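Play kitchen corner: what we kept, what we moved, what still needs sorting

The play kitchen shelf got its yearly going-over last week, and a few things have changed place. If you use the toy library at Grundanside on a regular basis you will want to read this before your next visit, especially if you borrow the cooking sets as a bundle.

The main change is that the cookware and the vegetables are now stored together. Up to now the pans were on the low shelf with the tea sets and the vegetables were in the drawer under the window. Families kept taking one and forgetting the other. From now on each cooking bundle goes home in one bag with a pan, two bowls and a handful of vegetables. The Plasby bags with the wide zipper are the right size. The older drawstring ones are too narrow for a pan handle and will be used for puzzles.

We kept the small stainless steel pans. There was some discussion about replacing them with plastic, as they are louder and they show every fingerprint. The children like them, though, and they have held up far better than the plastic set we bought in December, which lost a handle in the first month. A real pan has some weight to it, and children tend to set it down with more care. Please wipe it with a soft cloth before returning it. Scouring pads leave marks.
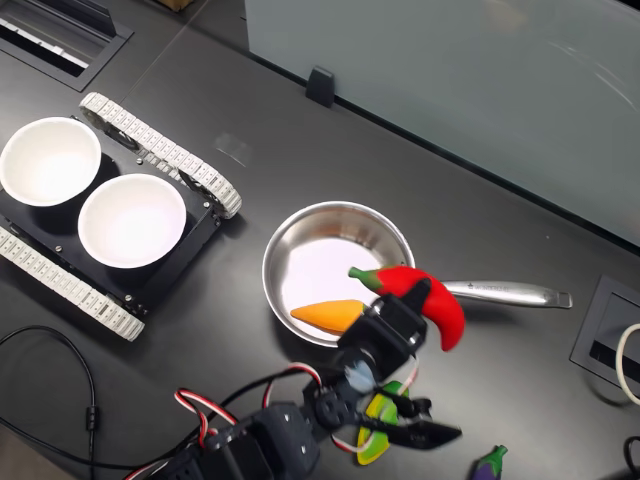 The white bowls stay too. They stack, they go in the dishwasher, and they work for serving, sorting and pretend soup. If you are borrowing for a child who is just starting with pretend cooking, put out the pan and a single bowl first and add the second one later. With everything out at the same time, most of the play turns into tipping things from one container to another – fine for a while, but the cooking gets lost.

As for the vegetables, the carrot, the red chili pepper and the eggplant are still the favorites. They are easy to tell apart by color and shape, and they fit in the small pan one or two at a time. The long ones hang over the rim, which leads to a lot of rearranging and is good practice for small hands. Periklis Galanis, who runs the morning group, uses them for a simple ordering game. One child is the cook and the others ask for a dish by color. The cook puts the right vegetable in the pan, "fries" it and serves it in a bowl. The game needs no other equipment and works with mixed ages.

We did remove some things. Any vegetable with a loose stem or a split seam has gone, along with the play egg that had been chewed and the wooden spatula with the splinter. The shelf had 40 food pieces on it before we started and 17 of them were taken out. That sounds like a lot, but most were duplicates nobody had borrowed since the move from Sangkhawat. The good duplicates are in a box by the door and are free to take.

A few points about returns:

Wash bowls and pans in warm soapy water and dry them before they go in the bag. Damp bags have been a problem this year.

Wipe the vegetables with a damp cloth. Do not soak them, as water gets in at the stem and does not come out again.

If a piece is missing, write it on the card in the bag. There is no charge for a lost carrot. We just need to know before the bag goes out again.

Bundles can be kept for 3 weeks and renewed once if there is no waiting list.

Still to be sorted is the box of lids. None of them fit the pans we have now, and a couple may belong to the Plokex stove that was returned without its knobs. If you have the knobs at home, please bring them in. The stove is otherwise in good order and could go back on the shelf the same day.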